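Search this site
Type and press enter

Makeup Kit and Vanity Station Inspection: Checklist with Comments
Form revision 4
Last updated: April

Scope

Applies to personal and freelance makeup kits, brush rolls, shared testers and the surface where products are laid out. One form per kit. The Gaete train case and the Tetau brush roll are inspected separately even when they travel together, as their contents have different replacement intervals.

Mark each line P (pass), F (fail) or N/A. A line marked F needs a comment. Items that fail under sections 1, 2 or 3 are removed before the kit is used again.

1. Liquid and cream products

1.1 Opening date written on the base of each container. F
Comment: Two Brirketti cream blushes had no date. Opening date could not be established from purchase records. Both discarded.

1.2 Mascara within 90 days of opening. P
Comment: Count from the day the seal is broken. Waterproof and tubing formulas get the same limit. Do not add water, saline or eye drops to extend a dry tube.

1.3 Liquid liner within 90 days of opening. P

1.4 Foundation pumps clean at the nozzle, no dried collar. F
Comment: Dried product on the Sudanside shade 5 pump. Nozzle removed, washed, soaked in 70 percent alcohol, air dried and refitted. Passed on second check.

1.5 No separation that persists after shaking. P
Comment: Slight oil at the top of a silicone-based foundation is normal after storage. Grains or strings after shaking are a fail.

1.6 No change in odor. P
Comment: Check lipsticks and cream products at room temperature. A crayon or old cooking oil smell indicates rancid oils.

1.7 Jar products taken out by spatula only. P

2. Powder products

2.1 Pressed surfaces free of hard, shiny film. F
Comment: Film on the Brirketti bronzer, caused by skin oil carried back on the brush. Top layer scraped off with a clean metal spatula and wiped away, then the surface misted with alcohol and left open until dry. Repeat at next inspection. If the film returns within one cycle, replace the pan.

2.2 Pans seated and not cracked. P
Comment: The magnet in the third Tetau palette well is weak. Pan moves when the palette is inverted. Monitor.

2.3 Loose powder sifters closed during transport. P

2.4 Mirrors intact, no chips at the edge. P

3. Brushes, sponges and tools

3.1 Brushes washed since last use on another person. P

3.2 Personal brushes washed within 28 days. F
Comment: Four brushes past the interval. The interval is a maximum for powder brushes used on one face. Foundation and concealer brushes should be washed weekly.

3.3 Ferrules tight, no movement against the handle. F
Comment: The large Tetau powder brush turns in the ferrule. Likely cause is drying upright, which lets water run down into the glue. Dry flat, with the head past the edge of the counter, or hang head down. Brush can be reglued once. After that, replace.

3.4 Sponges free of tears, dark spots and odor. P
Comment: Do not store a damp sponge in a closed case. The vented holder supplied with the Gaete case is acceptable if the vents are not covered.

3.5 Lash curler pad present and not grooved. P
Comment: Spare pad is in the lid pocket. Replace the pad when a visible line remains after the curler is opened.

3.6 Tweezers and scissors disinfected, tips covered. P

3.7 Pencil sharpener emptied and wiped with alcohol. F
Comment: Shavings from lip and eye pencils mixed in the well. Use separate sharpeners. Label them.

4. Disposables and stock

4.1 Mascara wands, lip wands and cotton swabs in closed containers. P

4.2 Used disposables kept apart from clean stock. P

4.3 Alcohol spray labeled with contents and fill date. F
Comment: Bottle labeled with contents only. Unlabeled or part-labeled spray bottles are not to be used near the eyes.

4.4 Patch test cards available for new adhesives. P
Comment: Lash adhesive is tested on the inner arm before first use. Note the product and batch on the card.

5. Work surface and storage location

5.1 Surface nonporous or covered with a washable mat. P
Comment: Stone counters need a mat under acetone and tinted products. Sealed stone will still take a stain from self-tanner if left overnight.

5.2 Surface wiped before and after layout. P

5.3 Kit not set out beside food or cooking appliances. N/A
Comment: Applies when a kitchen is used for getting ready at a client's home. Heat softens lipstick and cream products, and airborne grease settles on open pans. If no other surface is available, clear a section of counter well away from the stove and other hot appliances, and keep lids closed between steps. 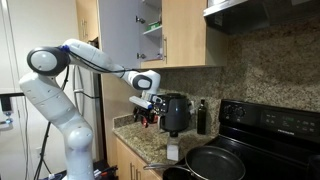
5.4 Heated tools on a heat-resistant rest, cords clear of the walkway. F
Comment: Curling iron was placed directly on the mat. Mat is not rated for heat. Silicone rest added to kit. Route the cord behind the work area and keep it out of reach of the sink.

5.5 Case stored below 77°F and out of direct sun. P
Comment: A parked car does not meet this line in warm months. Bathroom storage is allowed only if the room has a working fan.

5.6 Lighting adequate for shade matching. P
Comment: Matched at a window and then under the vanity bulb. The Sudanside shades read warmer under the bulb. Record the window result.

6. Case condition

6.1 Latches close without force. P

6.2 Hinges tight, trays extend and return. F
Comment: Left tray of the Gaete case catches on return. Screw at the rear arm was loose and has been tightened. Tray now moves but is stiff. Recheck next cycle.

6.3 Interior lining wiped, no spilled product under trays. P

6.4 Inventory sheet matches contents. P
Comment: Sheet updated to remove the two blushes discarded under 1.1.

Open actions

- Replace both Brirketti cream blushes and date the bases on opening.
- Wash the four overdue brushes and dry flat.
- Reglue the Tetau powder brush. Do not use for 24 hours.
- Second sharpener, labeled.
- New label for alcohol spray.
- Recheck bronzer surface and left tray.

Result: conditional pass. The kit may be used once the brushes are washed and the spray bottle is relabeled. The remaining actions may be closed at the next inspection.

Contact | Copyright, all rights reserved | Back to top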